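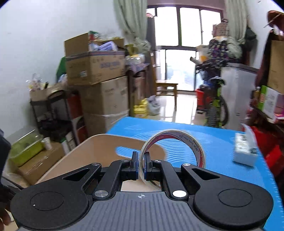

Re: [grindale-makers] Zoubi hand gripper – worth the money?

3 min read

Armelle Gautier wrote on April 6, 2019:

> Has anyone had their hands on the Zoubi from Drernemach? The brochure
> says it will "bring collected skill to any robot arm", which could mean
> nearly anything. They want 400 for the full kit, or 319 without the
> case and the second set of pads. We need to record someone clearing
> small goods in and out of a tub, a lot of times over, and I'd like to
> know what I'm letting us in for before Vimham sign the order.
>
> Armelle

Armelle,

I've had the cheaper kit for three weeks, so my view is worth what you paid for it.

Good news first. The fingers are better than the brochure deserves. The blue pads grip a big roll of parcel tape by its rim and keep it upright, and tape is a rotten thing to pick up: wide, slippery and heavier on one side than you'd like. I have dropped it plenty of times, but mostly through showing off. Small bottles are easy if you come at them across the body. Anything round and shiny, such as an earphone case, takes a second go.

The bad news is the bulk. Those two round housings look handsome on the stand at a trade fair, and then you try to get them down into a tub. Going for something close to the side, you tend to end up with one finger in and one finger out, holding the tub. 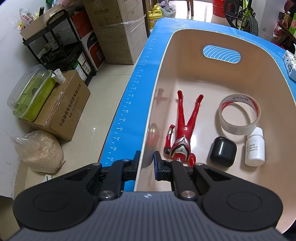
The wall is thin enough to slip between the tips before you've noticed, and if you squeeze at that point you have made a very clean recording of someone picking up the wrong thing. Ours were all filed under "other" until "other" was the biggest folder. My advice is to keep the goods a hand's width off the sides to begin with, and let people work up to the corners once they've stopped swearing.

Weight is fine for an hour. After 42 goes in one sitting my wrist put in a complaint, and the manual's section on comfort is a drawing of a smiling man.

I'd skip the case. I would pay for the spare pads if Drernemach sold them separately, but they don't, and when I asked I was sent the brochure again. They did say May for a slimmer body. They didn't say which May.

If you want to try ours before Vimham sign anything, it's free most afternoons. Bring your own tub, the awkward one.

Rami Sleiman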